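Fruit, Pads and a Lot of Dropped Oranges

Two handheld grippers, three sets of pads, one kitchen table. Which one would you want at the end of your arm?

Start with the bad news. The Vimix pads, the ones everybody orders first because they come in the box, are no good on fruit. Fine on blocks. Fine on cups, pens, a folded towel. Put a ripe orange between them and you get a slow roll, then a thud, then you're on your knees looking under the furniture.

We ran the test over a week in January, mornings mostly, on a dining table in Vismont with the tablecloth left on. Labs test on bare gray benches. Homes have cloths with deer on them, and cloths slide and bunch, and cameras get busy backgrounds to chew on. If a gripper is going to be sold for house work it should get tried in a house.

The job was dull on purpose. Pick up a piece of fruit, put it on the plate, let go without knocking the others. Then take it off again. 221 picks in all, split across the three pad sets, same two handheld units each time. No motors. You squeeze, it closes, the camera on the tool records what it sees. Cheap way to find out what the fingers can do before you bolt them to something expensive.

Pad set one, Vimix. See above. Smooth face, hard backing. It wants flat sides. On a sphere you get one small patch of contact per finger and everything depends on hitting the middle dead on. Miss low and the fruit pops up. Miss high and it shoots out the bottom. We gave up early and moved on.

Pad set two, from Skerinia. Soft, very soft, nearly a sponge. Lovely first morning. Held everything. By the third day the edges had started to curl and the left one was peeling from its mount, and a pad that peels halfway through a run is worse then a pad that grips badly. You can plan around bad. Also they pick up lint.

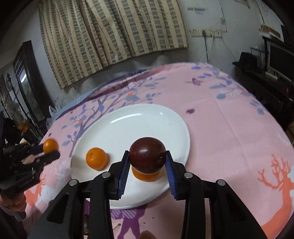 The ribbed blue pads on the dark red fruit, with oranges on the plate and the second gripper coming in from the left.

Pad set three, the Sadeghi ribbed ones, and the reason this piece got written. Blue, ribbed, a bit ugly. The ribs give under load and the fruit settles in. Off-center grabs that would have been a drop with the Vimix just sort of corrected themselves. Out of the last 18 picks with two people working the plate together, one drop. And that was a collision between grippers, so put it down to us.

Shiny skin was the real test. Oranges have texture, they help you out. Glossy fruit doesn't. It also throws highlights back at the camera, and a white plate does the same along the rim. Worth knowing if you're training anything on the footage. We dimmed the lamp and then put it back up. A kitchen will not dim itself for your robot.

Complaints? A few. The ribs trap juice and you need a toothbrush to get it out. The screws are a different size from the ones on the gripper, so that's two drivers on the table all day. Fitting a pair took us 14 minutes the first time, no instructions worth the name. And the price. 980 for the full kit, case included, and you can't buy the pads alone, which is silly when the pads are the good part.

Two-handed work is where we'd spend more time. One tool holding over the plate, the other arriving with the next piece, and the gap between them gets small fast. Wide outer arms are the problem there. They need room on both sides and a plate with a raised rim doesn't leave much. Come in steep and you're OK. Come in flat and you clip somthing.

So, what to buy. Blocks and boxes, keep what came in the box. Short demo with a forgiving audience, Skerinia, and carry spares. Anything round, anything shiny, anything you plan to eat afterward, go with Sadeghi and budget for the toothbrush.

Next up is eggs. We've bought a plastic sheet for the table.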